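**Kitchen refit at the Huerta building: where things stand**

The shared kitchen on the second floor will close at the end of August and reopen once the new counters are in. The work was approved in the spring after the last survey of residents. Of the 253 households that received the form, 105 sent it back, and 82 of those put the kitchen first or second on their list. The laundry room came next and will be looked at in the new budget year.

The contract has gone to Grunness, the same firm that did the ground floor restrooms. Estrella Manríquez is handling the schedule for the building and will post the closing date by the mailboxes as soon as the firm confirms its delivery. The counters are the slow part of the order. Cabinets and hardware are already in storage at the Erholm warehouse across town.

The layout changes a little from the plan shown at the June meeting. The sink stays on the window side, where the drain already is, and the long counter moves to the opposite wall. Moving the drain would have added to the cost and meant opening the floor above the bike room. Several people asked for a second sink. It was priced and left out.
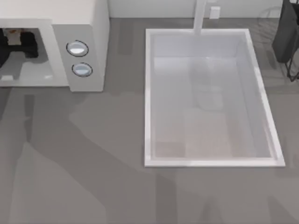
Outlets were the most common complaint in the survey comments. At present there are four, two of them behind the refrigerator, and the breaker trips when the kettle and the toaster oven run together. The new plan has 12 outlets on three separate circuits. Darius Jõgi, who did the electrical drawings, has asked that extension cords not be brought back in after the refit. Any that are left in the kitchen will be removed.

Shelves in the upper cabinets will be assigned by floor, as they are now. The lower cabinets will be for shared pots, baking trays and cleaning supplies. There was some discussion of locks. The cabinet doors will be drilled so that locks can be fitted later, but none are being bought this year.

Please clear out your food and dishes before the closing date. Boxes will be left in the hallway for anything you want to give away, and Faustino Robles will take the unopened food to the pantry on Stidum Street. Items still in the cabinets when work starts will be boxed and kept in the basement for one month. Write your apartment number on anything you want back. Masking tape is fine.

While the kitchen is closed, residents on the second floor may use the smaller kitchen on the fourth. It is open from 7 a.m. to 10 p.m. Jacinto Arellano has the key for anyone who needs it earlier because of a work shift. The fourth floor has only one refrigerator, so please keep what you store there to a single bag per household.

Some noise is expected in the first week, when the old counters come out. Crews will start at 8:30 a.m. and stop by 4 p.m. The water will be shut off on the second and third floors for one morning, with notice on each door the evening before.

Questions about the plan can go to Tadeusz Zieliński at the front office. Drawings are in the blue binder at the desk and can be copied on request.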